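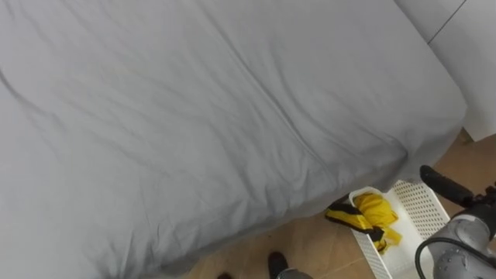
Is thread count a scam, and do I need to spend $200 on sheets?

Posted in Household > Bedding

Our old sheets have finally given up (two holes, one of them at foot level, which you can imagine) and I've been shopping for a new set for our king. I have now spent three evenings on this and trust the whole business less than when I started.

The first store I went to had a 1,088 thread count set from Pranditz for $200. The salesman told me it would "sleep cooler" than the cheap ones. Then I went home and read that a higher count makes sheets warmer. Then I read that the count doesn't matter at all and it's the length of the fiber. The Pluvidard set everyone recommends doesn't list a count anywhere, and costs $70. The website says "hotel grade," which could mean anything, as I've stayed in some awful hotels.

What I want is cotton, some kind of plain color, fitted sheet that stays on, no weird coating that washes out after a month. My husband runs hot and I don't. We have a top-loading washer and no patience for ironing.

Does anybody have sheets they've owned for more than a couple of years and still like? I'm not interested in what somebody got last week and loves. Everything is nice last week.

– marlpit_jo

tuckandfold

I worked the linen department of a store for a long time, so I'll try.

Thread count is a real measurement, threads in a square inch of cloth, both directions. The trouble starts when the numbers get silly. You can only fit so many threads in an inch. To get into four figures a maker will usually twist several thin, weak strands together into one yarn and then count every strand. A sheet sold that way can be heavy and a bit stiff, and it can pill sooner than a plain one with a modest number. I'd be very wary of 1,088. It's such an exact number, too. I suspect somebody in marketing thought it sounded more scientific than a round one.

What I'd look at instead:

Weave. Percale is one over, one under. Crisp, breathes well, wrinkles if you so much as look at it. Sateen floats more threads on top, so it feels smoother and heavier and shows fewer creases, but it snags more and most people find it warmer. For a husband who runs hot, percale. You will have wrinkles. You can take it out of the dryer while it's slightly damp and put it straight on the bed, and that gets rid of the worst.

Fiber. "Long staple" is worth something if it's true. "Egyptian cotton" on its own tells you very little, and plenty of labels have stretched it. If the label says "cotton rich" it's a blend.

Pocket depth. This is where most fitted sheets fail, and it's hardly ever on the front of the package. Measure your mattress with the topper on, then add a couple of inches, and don't forget cotton shrinks. Elastic should go all the way around the hem. If it's only at the corners you'll be up at 2 in the morning wrestling it back.

Hold a single layer up to a lamp in the store if they'll let you. If you can make out the shape of your hand clearly, it's thin, and no number on the package will change that.

As for "sleeps cooler," ask the salesman what he means by it and watch him reach for the brochure. I was trained on those brochures. They were written by the people selling the sheets.

beigehouse36

Got the Pluvidard ones in gray, the king. They're fine. Washed every Wednesday, still fine. My sister has the Dronus microfiber and says they're just as good but I slept on them at her place and it was like being wrapped in a raincoat.

Don't pay $200.

hollowaycreek

I'll disagree a little with the first answer. I've had percale and sateen on the same bed and I couldn't tell you that one was cooler. The comforter made far more difference. People change the sheets and the blanket at the same time and then give the sheets the credit.

I also don't think price tracks with anything past a certain point. My longest-lasting set is a Tawhiri percale I bought on clearance in February, with the package torn open, and it has outlived two sets that cost three times as much. That may be luck. One set is one set, and I'd say the same to anybody who tells you their brand lasts forever – ask how many they've bought.

A few things I do believe, after wrecking a fair number of sheets:

Fabric softener is a waste of money on cotton. It coats the cloth, and the "softness" is the coating. The same goes for that silky finish on new sheets in the store, so feeling a display sheet tells you next to nothing. Wash them before you decide, and check that the store takes back washed bedding. Many don't, whatever the sign about satisfaction says.

Hot drying ruins the elastic long before the cloth goes. Medium heat, out early.

Buy one set first and give it a couple of months. The buy-two-save offers are there so you'll be stuck with both.

marlpit_jo

Thank you, this helps. I measured the mattress and it's deeper than I thought, so that explains the old ones popping off. Going to try one percale set and not throw out the receipt. The Pranditz store has emailed me twice already about a sale that ends tonight. It ended last night too.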